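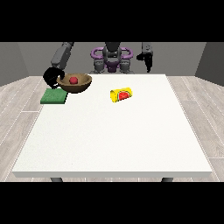
Household robotics (chores)

2020-09-10
By Montri Chaimongkol

Search this site Enter keyword Go

Household robotics is the attempt to have general-purpose machines do domestic work such as clearing tables, washing up and folding clothes. Single-task devices, chiefly floor cleaners, are sold widely. Machines that can handle a mixed set of objects remain at the research stage, and claims made for them should be read with care.

Much of the work is done in simulation, where a two-armed robot may face a bare white table with a bowl, a ball and a can on it. A real kitchen table has crumbs, glare and somebody's post.

The Kongkaew trial ran 3,000 simulated attempts at table clearing and reported 874 successes. Its authors called this promising. On a physical table the same software managed 2 out of 49. Charoen Khamphan, reviewing the results in November, noted that a dropped object had been scored as "placed" if it landed on the table.

Skenance, a maker of kitchen arms, has announced a home model twice and delivered none.

See also: Grirumum gripper; Prirnance test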